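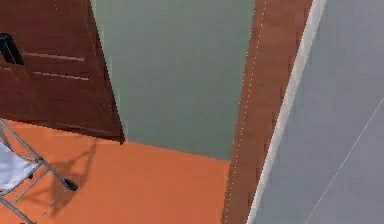 Zyanya Bautista asked in her written comments on the last report why the project was spending on simulation before it had bought a robot, and whether the purchase should come first. The question is a fair one and is answered in this report, which covers the period ending 6 Sep 2019 and concerns equipment planning under the Rallgate grant.

Purchase sequence

The grant allows for one mobile base with an arm, to be used for door opening and indoor travel at the Briltness site. Two suppliers, Grerari and Hughes, have submitted written quotations. Their machines differ in width, reach and turning space, and those differences matter most at doorways. A simulated interior with a paneled door, a black handle and a folding chair standing on the floor lets staff study such questions while both quotations remain open. Neither supplier will accept the return of a base once it has been commissioned.

The simulation work is charged to the software line and does not draw on the equipment line. No transfer between the two lines is requested.

Budget position

The equipment line stands at 56 percent of the total award. Of that line, 20 percent has been set aside for spare batteries, a charging station and replacement gripper pads. The Hughes quotation includes delivery and one visit by an engineer. The Grerari quotation is lower but lists the arm controller as a separate item, and the supplier has been asked to restate it on the same basis. Until the restated figure is received, the two should not be compared by total price.

Maintenance was left out of the original application. Both suppliers offer a service contract, and Anežka Murín has recommended that three years of cover be included in the order. The project supports this recommendation. It can be met from the equipment line if the second charging station is dropped.

Site preparation

Facilities staff at Briltness have confirmed that a power outlet and a lockable storage room will be provided at no cost to the grant. Door hardware at the site is not uniform, and a list of handle types is being prepared for both suppliers. The floor survey remains outstanding.

Approvals requested

Rallgate is asked to approve the addition of the service contract and the removal of the second charging station. The project also requests that the order deadline be moved to January, with the quoted delivery period of 15 weeks to run from the date of order. A revised budget table will be sent once the Grerari figure has been received.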